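Robots at Home

The arm on my workbench

I wanted a robot that could help in my kitchen, so of course I started by building one that couldn't pick up a sponge. Twice. The first version lived on a shelf bracket in my garage and had a habit of drooping whenever I looked away (I swear it waited). The second is bolted to a slab of old desk at Grorkel, the shared workshop in Podthorpe where I pay 30 dollars a month for a bench, a locker and the right to use a drill press older than I am.

I joined in December, mostly for the heat. What I got was a room full of people who would wander over with a coffee, stare at my wiring for a while and say "huh." It's a terrifying sound, but they were usually right! One of those huhs saved me from running the motor cables straight past a sharp bracket, and another got me to throw out my homemade power supply.

The arm is called Billis. It has six joints and a two-fingered gripper, and so far it has cost me 85 evenings, which I know because my calendar is now just the word "arm" over and over. The elbow alone went through so many redesigns that I have a shoebox of rejected ones. I keep them for parts. I have never used one for parts.

Here's what I'd tell anybody starting out: spend your first month on the wrist. I spent mine on the base, which is gorgeous and heavy and would survive a truck, and then I hung a sloppy wrist on the other end and wondered why everything wobbled. You can't tune your way out of a loose joint. I tried, with a lot of code and a lot of chips.

Then there's the simulator, which I put off forever because it felt like cheating. I build things! I like screws! But a real arm knocks over real glasses, and I was getting tired of sweeping. So I set up Mansilla, a pretend kitchen that runs on my old desktop, and started practicing grabs in there first. On a good night it gets through 2000 tries while I sleep. Most are terrible. I watch the worst ones over breakfast.

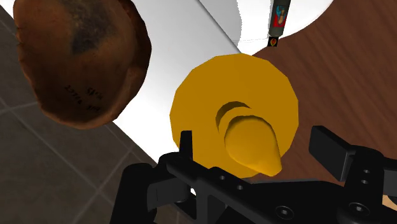

Practice run in simulation: the gripper's fingers on either side of a yellow citrus juicer.

The juicer has become my favorite thing to practice on, and also the thing I complain about most. A box has sides you can squeeze. A juicer has a wide flat base and a cone in the middle, and you have to decide which part you're going for before you close the fingers. My current plan is to come in low and take the base, though I've changed my mind on that a few times and may well change it again by the time you read this.

Next up is new finger pads, since the ones on the real gripper have gone shiny, and after that I have 26 items on a list taped inside my locker door. The top one says "label the cables." It has been the top one since I moved in.

Jul 26, 2026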